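Handling Standards Should Cover the Cable as Well as the Part

Marion Rennie
31 August 2022

The rules that govern robotic handling in shared workrooms were written with rigid parts in mind. They set limits on grip force, speed and the distance a person must keep from a moving arm. On the subject of cables they are nearly silent, and that silence should be corrected before the revised handling code is put to a vote in October.

A power adapter or a sensor block is seldom a single object. It carries a cord, and the cord goes somewhere. When a gripper closes on the block and the arm moves away, the cord may tighten, catch on a fixture or pull a second item off a shelf. The force limit in the present code applies at the fingertips only. A robot may stay within it throughout and still place a damaging load on a connector.

At Ronden, where the present code has been applied for two years, the handling log holds 2694 entries. Of these, 394 concern items with an attached cord, and almost none record where the free end of the cord was at the time of the grip. Hanna Tokarz, who reviewed the log, has argued that the form should ask. I agree with her, and I would go further.

The revised code should require three things of any site that handles corded items by robot. The free length of the cord should be recorded before the task begins. The arm should stop when the pull along the cord passes a stated limit, whatever the reading at the fingers. The wear surfaces of the gripper, including any padding, should be inspected on a fixed schedule and the result signed.

Callum Pringle has objected that a rule on cords will burden small shops. The concern deserves a fair hearing. A phased start date would meet most of it, and the inspection of wear surfaces is already common practice in well-run shops of every size. The larger cost lies in leaving each site to draft its own rule after a connector has failed. 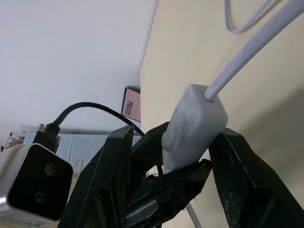 A gripper holding a small gray block by its fingers, with the cable still attached.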